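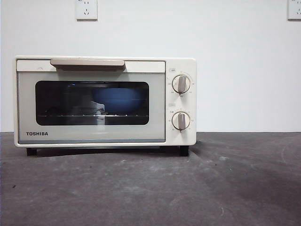
Student Team Halach Finishes Toaster Oven Task Set

Search this site Enter keywords Go

4 June 2023 – The Halach student team has completed data collection for its oven task, the last unit of the Gutent robotics course. The task has a single arm open the door of a Toshiba toaster oven, take a blue bowl off the wire rack and close the door again.

The team recorded 200 teleoperated runs and discarded five in which the arm lost tracking. The remaining 195 will be used to train a policy on the department's Hijazi server. Control runs at 10 Hz.

"The handle is the hard part," said Cheuk-hei Liu, who wrote the control code. "It is long and flat, and the grip slips if the approach angle is off." Man-lok Ko handled calibration and run labeling.

Each run starts with the door closed and the bowl on the right side of the rack. The two knobs are not part of the task – a separate group will take them up in December.

Trained policies will be scored on full completion only. Partial door openings count as failures. Run logs are available to enrolled students through the Haltar archive.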